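Call for participants: Small Things at Home diary study

The Amegashie Center is looking for adults who are willing to keep a short diary about the small items in their homes. We mean the things that end up on tables, shelves and counters and stay there: keys, cups, tools, toys, mail, spare parts. We want to learn how people decide what gets put away, what gets moved from room to room and what gets left where it is.

The first round of the study took place in Haditz and brought in over 2000 diary entries. The second round is open to people in Haditz and Otar. It starts in October and lasts 12 weeks.
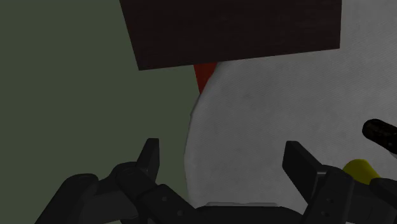 You do not have to be a tidy person to take part, and you do not have to be a messy one. Please don't clean up before you start. We are interested in ordinary weeks, including the ones when you were sick or had company and the diary got two lines.

Who can apply

You must be 18 or older and live in Haditz or Otar for the full length of the study. Renters and owners are both welcome. You may live alone, with family or with roommates, but only one person per household can keep a diary. If you share your home, the other adults need to know that you are taking part and agree to it. We will send a one-page form for them to sign.

People who took part in the first round can't apply again. Neither can employees of the Amegashie Center or of Furnska, the company that prints our diaries.

What you will do

You will pick one surface in your home at the start and stick with it. It can be a kitchen table, a hall shelf, a desk or the top of a dresser. Three evenings a week you write down what is on it, what has been added and what is gone. Most entries take less than ten minutes. Paper diaries and an online form are both available, and you can switch from one to the other if you tell us first.

There are also two interviews, one at the start and one at the end. They take place by phone or at our office and last up to an hour. We record the sound and delete the recording once it has been typed up. 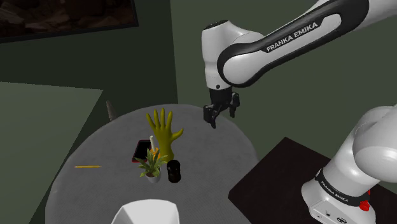

Round grey table with six small objects.

We do not ask for the names of visitors or other people in your home. If you write them down anyway, we take them out before anyone else on the team reads the diary. You may skip any entry or interview question.

Payment

You receive $200 by check. Half is sent after the first interview and half after the second. If you leave the study early you keep what you have already been paid. Bus fare to our office is paid back if you bring the receipt. Parking is free behind the building, but the lot fills up before 9 a.m.

How to apply

Write to Korkor Mahama, Amegashie Center, P.O. Box 2370, Haditz. Tell us your name, your phone number, the best time of day to call, how many people live with you and which surface you would like to write about. A few sentences are enough. You can also pick up an application card at the front desk of the Otar public library.

We call everyone who applies, including those we can't take. If the places in your town are already filled, we will ask whether you want to go on the waiting list.

Large-print diaries can be sent on request. Diaries may be kept in any language you like, but the interviews are in English only this time.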